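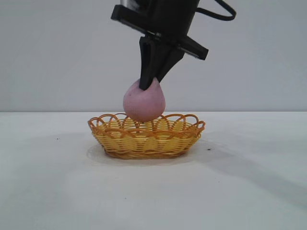 How I Write a Synopsis for a Short Film Nobody Has Seen Yet

I've written synopses for four of my own shorts and a pile of other people's, and the first one took me three weeks. Three weeks, for a page! My latest, Drollmont, took an afternoon, so I must have picked something up along the way.

Start long. Open a blank document and tell the whole story, ending included, the way you'd tell it to a friend on the bus. Mine usually comes out near 1000 words and it's a mess (lots of "and then she goes back to the house"). Leave it overnight.

Next day, underline every sentence where somebody makes a choice. Those stay. Weather, backstory and the cousin with two lines can all go. With Drollmont I got down to 326 words this way, and I still had the ferry, the fight and the ending.

Now check your names. I allow myself three. Everyone else becomes "her brother" or "the landlord." My editor, Koen Visser, read an early draft with seven names in it and asked me which one was the dog.

Write in present tense, third person, even if the film has a narrator. Keep camera moves out of it. If you catch yourself typing "we slowly push in," move that to your director's statement.

Then make the short version. Most festival forms I fill in want 200 words or less, and some count characters instead, so read the form first! I once cut a synopsis to fit the Lelthorpe shorts program and found out their limit was 4000 characters. I'd thrown away my best paragraph for nothing.

For the short one, stop before the ending. Give us the person, what they want and the trouble they walk into. The long one for funders keeps the ending, always.

Last thing: read it out loud to someone who hasn't seen a frame of the film, then ask them to tell it back to you. Whatever they get wrong is the bit to rewrite. I do this over the phone with my sister, usually while she's cooking.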